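The people who stand at the crossroads

At five in the morning the car park behind the sports hall in Pludov is already half full. The first swimmers won't go into the reservoir until seven, but the marshals have to be fed, briefed and driven out to their posts before the roads close. There is porridge in a catering urn, a table of hi-vis vests sorted by size, and a queue for the one working toilet.

The Pludov middle-distance triathlon is a small race by the standards of the sport. Last June it had 290 starters and 168 people working on the course, a good many of whom had never done a triathlon and had no plan to start. They came from the rowing club, the scouts, two local schools and the choir. Some have been coming since the first edition and have stood at the same junction every year.

Races of this size depend on them completely. A bike course that loops through villages has side roads, farm gates and bus stops, and each one needs a person who knows what to do when a tractor turns up. Police will cover the main crossings. Everything else falls to whoever has signed up.

Signing up is where the trouble used to begin. For years the club kept its list in a ring binder, and later in a spreadsheet which was emailed round and came back in several versions. People were given posts they couldn't reach, or were put down twice. One year the final turn before transition had three marshals and the feed station after it had none.

The club now uses a rota program called Skisemero, written by a member who works in freight. It does very little. You enter your name, the hours you can do, whether you have a car and whether you can stand for long periods. It suggests a post and you accept it or ask for another. A week before the race it sends a map with a cross on it, and the night before it sends the map again. The club says the second message has done more for attendance than anything else it has tried.

The rota is drawn up over the spring, mostly in the evenings, and mostly from home.
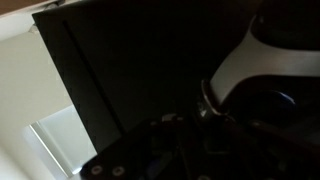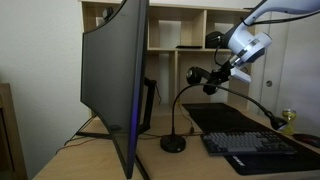
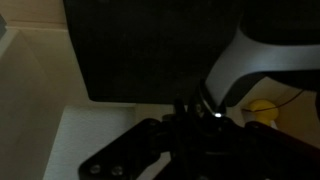 Posts are filled in a fixed order. The water comes first. Safety kayakers need a certificate and have to be confirmed by April, and if there are too few of them the swim is shortened. Then come the mount and dismount lines, where athletes get on and off their bikes and where most of the minor injuries happen. After that the junctions, then the feed stations, then the finish. Car parking is left until last, although it is the job that starts earliest and draws the most complaints.

There is a fair amount of bargaining. Families want to be near each other. Runners from the Văn club, who send a minibus every year, prefer the far end of the run course, where they can shout at people they know. The rowers like the water and are reluctant to do anything else. The far side of the bike loop, a long straight road with a wind across it and no shelter, is the hardest to fill, and the club now gives anyone who takes it a folding chair and a choice of post the following year.

Training takes one evening. New marshals are shown the three flag signals and how to hold a flag so that it can be seen from a bike doing 40 kilometres an hour. They practise saying "left" and "right" loudly, with the matching arm out, which is harder than it sounds when the athletes are coming towards you. They are told not to step into the road, not to hand out food away from the feed stations and not to guess when somebody asks how far there is to go. A marshal who says "nearly there" with six kilometres left will be remembered for it.

They are also taught what to do about a crash. The order is to warn the riders behind, then ring race control, then see to the person on the ground. Most people want to do it the other way round, and the trainers go over it again and again until it sticks.

On the day, shifts are kept to four hours where possible. This was a change made after a hot year, when several marshals on the run course stood from breakfast until late afternoon and two of them needed the medical tent more than the athletes did. Relief now comes by bicycle, with water, sandwiches and sun cream in a pannier. It has pushed up the number of people needed by nearly a third, and it is why the club has started to look further afield.

One place it has looked is Skotetance, a town 30 kilometres down the valley with a race of its own in September. The two clubs have agreed to swap. Pludov gets a coachload in June and sends one back in the autumn, and each side brings its own flags and vests. The first exchange was a little awkward. Skotetance uses whistles and Pludov doesn't, and at one roundabout there was both whistling and shouting, with a good deal of confusion among the riders. They have since settled on whistles for hazards only.

What the marshals get in return is modest. There is a T-shirt, a hot lunch and a ticket for the draw, where the main prize is a free entry to next year's race. Winners who don't compete can pass it on, and many do. School pupils get their hours signed off for their leaving certificate. The choir gets a donation towards its hall.

The club has talked about paying people, and some larger events do pay for a core of trained staff. For Pludov it would mean raising the entry fee by a good deal, and the members voted against it. They did agree to cover petrol and bus fares, which had been keeping some younger helpers away.

By three in the afternoon the last athletes are on the run. The cut-off is at four, and the marshals on the final stretch stay until the sweep bike has gone past, even when there is a gap of 20 minutes and nothing to see. Then the cones are stacked at the kerb for the van, and people walk back along the course to the hall, picking up gel wrappers and cups on the way.

The rota for next June opens in January. The junction by the dairy has already been asked for.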